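Chore Robots: Your Questions, My Answers

I write a small newsletter on home and workshop automation, and my inbox keeps filling up with the same questions. I finally sorted through 187 of them and pulled out the ones I get asked the most. I'm a fan of this stuff, so expect some enthusiasm, but I also do my own dishes every night, so expect some grumbling too.

Can I buy a robot that does my housework?

One robot that does all of it? No, and I wouldn't hold my breath for this year. You can buy a vacuum that does a decent job on floors, a mower that does a decent job on a flat lawn, and a few window gadgets I wouldn't hang over a sidewalk. Anything that needs an arm and fingers is still mostly in labs, pilot programs and very expensive living rooms.

What about the Landeg?

I knew this one was coming! The Landeg is an arm on a short post that you park on the counter, and I had one on loan for most of March. It put away plastic cups nicely. It was slow (think of a kid who's been told to clean up before dessert) and it wanted the cups more or less where it had seen them before. When I swapped in a set of thin wine glasses I lost my nerve and stopped it myself, so I can't tell you how that would have gone.

Why is the kitchen so hard? Factories have had robots forever.

Factories get to bolt everything down. The part shows up in the same place, facing the same way, all day long. Now think about a counter people cook on. There's a mug parked on top of something, a spoon sticking out of its box, a towel folded over the toaster oven, a bag of chips, a cord running down the side. A banana and a bottle and a dish towel each need a different kind of grab, and you'd never think about it, you'd just pick them up. 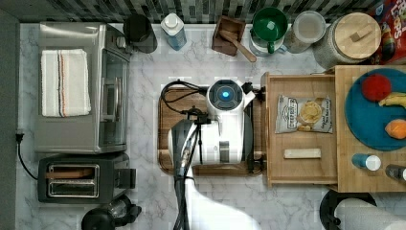
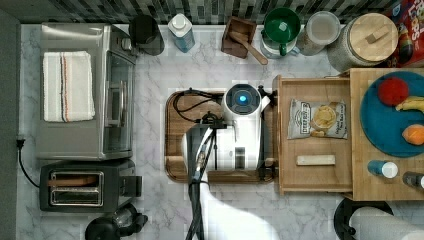
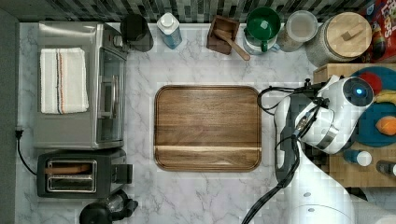
Same kitchen in all three, toaster oven and black toaster on the left, teal plate over on the right.

Which chores are closest to working?

Picking up solid things and putting them somewhere else. Fruit onto a plate, blocks into a bin, cans onto a shelf. If it keeps its shape and isn't slippery, I'd bet on the machine. Wiping a flat surface is coming along too, although most of the wiping I've watched was more like pushing crumbs to a new home.

And which ones are furthest off?

Laundry, start to finish. Folding a towel that's already laid out flat, fine, I've watched that work plenty of times. Digging a fitted sheet out of a dryer with a sock stuck in the corner is another matter. I'd also put cooking from scratch way down the list, and anything with chip bags. Soft crinkly packaging changes shape the second you touch it, and I have yet to see a robot open one without wearing the contents.

How do I know a demo video is real?

Look for a speed label first. If the clip says 3x, that tidy one-minute cleanup took three minutes. Then look for cuts, and ask if a person was steering it from off camera. Steering isn't cheating, by the way, it's how a lot of these systems are trained, but the company should say so. I wrote to Tevham about their dish rack clip and they told me right away that it was steered. Good for them!

Are small shops any further along than homes?

A bit, yes. A reader who runs a packing bench at Curska put in an arm to load boxes, and it gets through over 75 an hour on a good day. It still needs 2 people nearby, one to feed it and one to fix the box it crushed. They're keeping it. The overnight shift likes it a lot more than the day shift does, for reasons I haven't gotten to the bottom of.

Is it safe around kids and pets?

Ask what it does when something bumps it. A good arm stops, and stays stopped till you tell it to go again. I'd keep any of them away from knives and hot pans for now, and I'd unplug it when you leave the house. My cat sat on the Landeg twice and was fine, but I was standing right there both times.

Should I wait or buy now?

If you like tinkering, go for it, you'll have a blast. If you want your evenings back, wait. The Drudano dish arm is supposed to reach testers next, and I've signed up. I'll add my notes to this page when I've had it long enough to get annoyed with it.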